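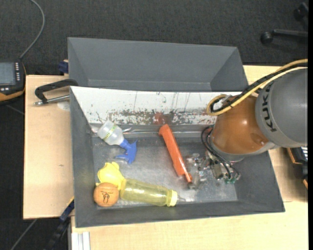

Gray bins on a wooden work surface.

38 shares | 6 comments

The packaging supervisor at Kina keeps her reject figures on a single sheet, updated every Monday. The company sells dried beans, lentils and split peas from a plant outside Grollamville, and most of its rejects come down to moisture.

"People think a dry bean is dry," she said. "It isn't. It holds water, and the amount changes with the room it's stored in."

Kina buys by weight and sells by weight. A lot that arrives damp loses mass on the shelf, and a bag filled to the printed number in March can be under it by summer. The plant overfills by a small margin to cover the difference. She would like that margin to be smaller.

"On a 900-gram bag we add 10 grams. Across a full run, that is product we give away."

Incoming lots are sampled at the door. A probe takes material from several depths of each sack, and the samples are mixed and split before testing. Sampling only from the top, she said, was the most common error at the plants where she worked before.

"The top of the sack has been sitting in the truck's air. It tells you about the truck."

The last delivery from Ruron, a growers' cooperative, came to 1,444 sacks. Of those, 170 were set aside for a second reading, and almost all were later accepted. The delay cost the line one shift. She does not consider it wasted.

Broken seed is the other concern. Beans that are too dry split when they drop, so the plant has shortened its chutes and lowered the fill height on the hoppers. Asked whether a softer liner would do the same job, she was doubtful.

"Liners wear, and then you are looking for pieces of liner in the product. I would take the shorter drop."

Her next project is the warehouse on Dvorak Road, where the north wall runs more humid than the rest of the building. Loggers went up on the racks last month – one at floor level and one at the top of each bay. She wants a full season of readings before she moves any stock.

Related
Why split peas cook unevenly
Reading a moisture meter
Grollamville rail siding to reopen for grain
Pallet heights and floor loads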